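1/ Birkport council wants us all to give up plastic in the home by next April. There's a pledge. There's a badge for your window. I have read the whole leaflet twice and I have questions.

2/ First one: give up plastic, or give up buying it? The leaflet swaps between the two from one paragraph to the next. They're very different things. One of them means leaving your cupboards alone. The other means filling a skip.

3/ Page 3 has a "before and after" kitchen. Before: washing-up bowl, tubs, a colander, a dustpan. After: all of it in bamboo and enamel. Where did the first lot go? Doesn't say. I'd guess Nendwood tip, same as everything else from round here.

4/ I rang and asked whether the hard plastic goes for recycling at Nendwood. Got told "it depends on the load". Depends on what about the load? She'd have to get back to me. That was before lunch and it's now gone 4.

5/ The leaflet suggests a shop called Baidoo for replacements. I had a look. A woven storage basket, medium, is £20 plus postage. It's lined with, and I'm quoting the small print, "a wipe-clean coating". What do we think the coating is made of, everyone?
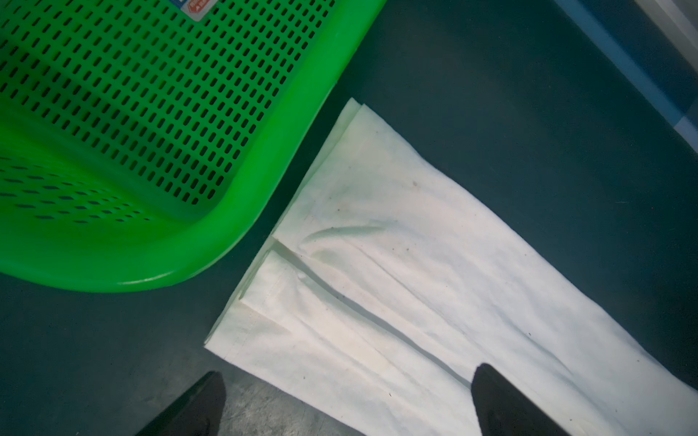 Lime green, full of slots, sticker still on. Not very Baidoo.

6/ You can hose plastic like that down in the yard. Try it with seagrass and let me know how the mould's getting on.

7/ Before anyone starts: I'm not pro-plastic. I've walked the beach at Dremetness after a storm and it's grim. Bottle tops, rope, bits of netting, those little sticks from cotton buds. I have never once seen a washing-up bowl.

8/ So if the worry is the beach, go after the stuff that ends up on the beach. The takeaway on the front at Dremetness still hands out a plastic fork whether you want one or not. No mention of takeaways in the leaflet. Funny, that.

9/ "Pledge households will be 100% plastic free." Will they now. Your fridge? Your kettle lead? The window frame you're sticking the badge on? Mine's uPVC and I'm not having it out for a badge.

10/ Someone's replied to say it's "about starting the conversation". Fine, I've started one. I asked where the old stuff goes and what the new stuff is made of. Still waiting on both.

11/ Update: they rang back. The answer on the hard plastic is that there's a page on the website. The page says to ring them.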